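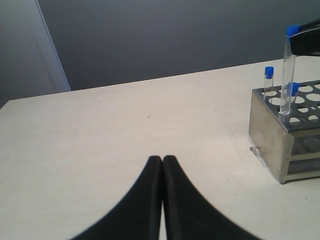

Progress to date

The Gimstead voice assistant now accepts 19 spoken commands, up from two at the start of the grant. Staff at the Wirgate office recorded 1044 test phrases, and the Duan module handles timers, unit conversion and note taking without a network connection.

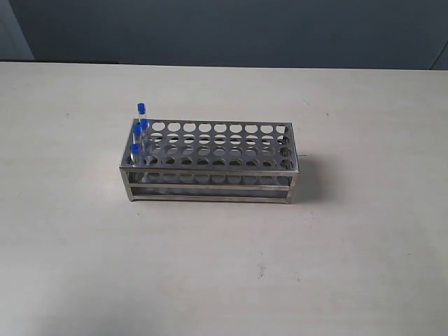 Opening outside programs by voice is still the weak point. Karkier, our calendar link, drops the second half of long requests. Inventory phrases need work too: "steel rack, four rows of ten" describes the test tube rack correctly, but the assistant logs it as two items. We plan to record 200 more phrases of this type and send the next report in September.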